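4. Fault: gripper does not stop at low supply voltage

The Runer arm closes its two fingers until the motor current passes a set limit, then holds. During testing in April the fingers kept closing on 14 of the trial blocks after contact. This section covers that fault only. The arm software is described in section 2.

4.1 Test method

We ran 500 close commands on the bench in the Postberg lab. The fingers stopped correctly in 417 and overran in 83. No overrun tripped the software stop. In 59 of the 83 the logged current never reached the limit, so the controller had no reason to halt. The other 24 have no usable log.

4.2 Bench work

The fingers were checked for alignment over the covered table. A small module with a screw terminal block, fed from a four-cell AA holder, was used for the separate supply tests. 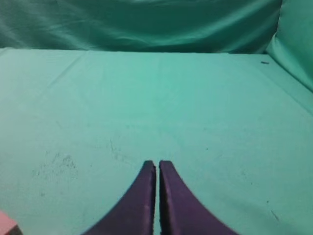
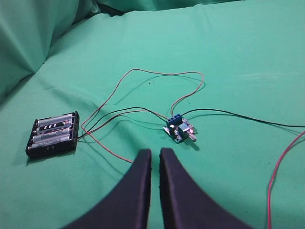 Lakshmi Mudaliar read the draft and disagreed with our first explanation. A weak supply alone would slow the fingers, she wrote, and a slow finger should still reach the current limit if the limit is set for that voltage. She asked us to repeat the runs with the limit scaled to the measured supply before blaming the cells.

4.3 Repeat runs

With a scaled limit, 97 of 100 commands stopped correctly. The three overruns came in a row on Tuesday and we could not reproduce them. A loose terminal screw is possible but was not confirmed.

4.4 Safety

Until the cause is known, hands stay off the table while the arm is enabled, and the supply is measured before each session. The Jidholm cutoff switch is still to be fitted.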